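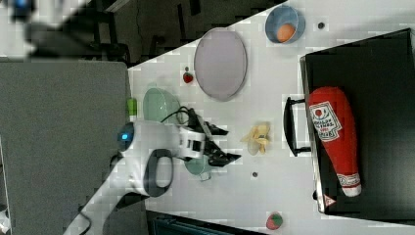
# Hiltby shop night, arm build minutes

Thursday, September 28, 2023

Present: Sławomir Tomaszewski (chair), Jolanta Sowa, Szymon Śliwiński, Cyprian Kaczorowski, me (Wojciech Urbańczyk, typing)

Started late, door code changed again and Cyprian had the old one. Last minutes read, accepted. One fix: the bandsaw blade was bought by Szymon, not the shop. He wants that on record. He also wants the money.

## 1. Where the arm is

- Arm is up on the white table, base at the side. Sławomir did the bolts over the weekend, wants a second person to check torque. Jolanta will.
- Play food is out: banana, strawberry, the plush ketchup bottle, the rest of the bag. Green bowl, purple plate, blue bowl, black tray on the right.
- Goal for this build stays as agreed in March. Arm clears the table into the tray and bowls on its own, start to finish, no hand on it. Not there.
- Szymon ran 60 tries since last meeting. 44 good. "Good" = object ended up in the right container and nothing else got knocked off the table.
- Jolanta asked if a thing that lands on the rim and then falls in is good. Long talk. Decided yes, but mark it with an R in the log.
- Szymon says he can't go back and mark the old ones, he didn't write it down. Fine. From now on.

## 2. Gripper

- Black two-finger one stays on. Cyprian wanted to go back to the suction cup, Sławomir against, plush is never going to seal. Dropped.
- Fingers: the angled tips are good on the banana, bad on anything round. The egg rolls away when the first finger touches. Szymon suggests closing slower for the last bit. Jolanta suggests tape on the tips. Try tape first, it's two minutes.
- Tape to be the grippy stair kind, cut narrow. NOT the foam, foam came off inside the tray last time and we lost an evening to it.
- Wojciech (me) to print one set of softer tips, if the printer is free. Skundeck filament, the flexible one, one spool left on the shelf with Jolantas name on it. She says use it, leave enough for her gasket.

## 3. Cable

- Black cable runs up the arm to the wrist. Sławomir not happy with the slack at the middle joint when the arm folds all the way back. No damage found so far.
- Options: clips, a sleeve, or velcro straps. Clips need glue on the white shell, Sławomir says no glue on the shell, full stop.
- Velcro. Three straps. Cyprian has some from his bike.
- After straps: run full fold and full reach by hand, arm in free mode, before anybody powers up. Two people there. Sławomir wants to be one of them.

## 4. Table layout

- Argued about this longest.
- Cyprian: we keep putting things in the same places so the arm looks better than it is. Szymon: yes but if we move everything each time we can't tell what broke.
- Agreed: half the runs fixed layout, half shuffled. Shuffled means someone who isn't running the arm puts the stuff down, without looking at the last layout.
- Tray stays on the right in both. Handle toward the middle of the table. It has been turned both ways in the past and the logs don't say which, so the old tray numbers are a bit useless.
- Corners of the tray get marked on the table with masking tape. Pencil wipes off.
- Jolanta asked for a rule on the bowls, can they be under the arm at start. Sławomir says yes, they'll be in the way in a real kitchen too. Szymon doesn't like it, the arm has to back out before it can see the bowl. Vote: 3 for, 1 against, I didn't vote. Bowls can go anywhere on the table.
- Nothing closer to the edge than a hand width. Tomato thing went under the lathe in August and came back with swarf in it.

## 5. Software

- Cyprian moved the control code to the shop computer. Old laptop to be wiped once Szymon has his files off. Szymon: has not got his files off.
- Dravudent branch (Cyprian's name for the new planner, no one knows why, he won't say) runs but stops mid-move when it loses the object. Old one carried on blind. Jolanta prefers the stopping. General agreement.
- But it should go back to a rest pose after stopping, now it just hangs there over the table till somebody walks up. Cyprian to add, with a 5 second wait first.
- Speed limit stays where it is. Szymon asked for faster again. No.
- Logs: one folder per evening, not per person. Please. File names with the date first.
- Recordings are eating the disk. 144 GB at last check. Keep the failed runs in full, good runs keep every tenth one. Jolanta writes the script.

## 6. Safety

- Stop button is too far from the table. Reach test done during the meeting, Jolanta couldn't get to it from the stool without standing up. Longer lead needed, Sławomir has one at home he thinks is the right plug.
- Blue light on the joint: new people keep asking. Sławomir to write a card with what the colors mean and stick it on the wall, big letters. Until the card is up, treat the arm as live whenever anything is lit.
- Nobody leans across the table to fix an object during a run. Stop first, then fix. This was aimed at me, noted.
- Chairs and stools pushed back behind the line before power on.
- Open night visitors: watching ok, no touching the arm, kids stay with their adult. If there's only one member in the shop, arm stays off.

## 7. Money

- Stair tape, masking tape: petty cash.
- Spare wrist cable: Tomaszewski pays and claims back, he gets a trade price through his brother in law's place.
- Second gripper: put off. Cyprian to get a price anyway so we stop guessing.
- Szymon's bandsaw blade: approved. Finally.

## 8. Any other

- Jolanta wants softer and weirder objects, socks, a sponge, a bag of rice. Ok for the sponge and socks. Rice only double bagged.
- Szymon asked if the ketchup counts as one of the hard ones. It's long and it squashes so the grip slips toward the cap end. Agreed to log it seperately from the hard plastic stuff.
- Starting position for the ketchup in the clearing test still open. If it starts in the tray there's nothing to clear. Szymon thinks we should also do the reverse job, tray to table. Next time.
- Someone is eating at the electronics bench. Crumbs in the crimper. Stop.

## Actions

- Jolanta: torque check on base, disk script
- Cyprian: velcro straps, rest pose, gripper price
- Sławomir: stop button lead, light card, wrist cable, be there for the fold test
- Szymon: files off laptop, new log sheet with R column and tray handle direction, stair tape
- Wojciech: soft tips, masking tape marks, type this up
- Everybody: door code, it's on the board, write it down somewhere that is not the board

Closed when the heating went off. Next meeting same place, date to go on the list once Sławomir knows his shifts.

W.U.

Added after: Jolanta did the torque check while we were packing up. One bolt took a quarter turn, others ok. Taking that off her list.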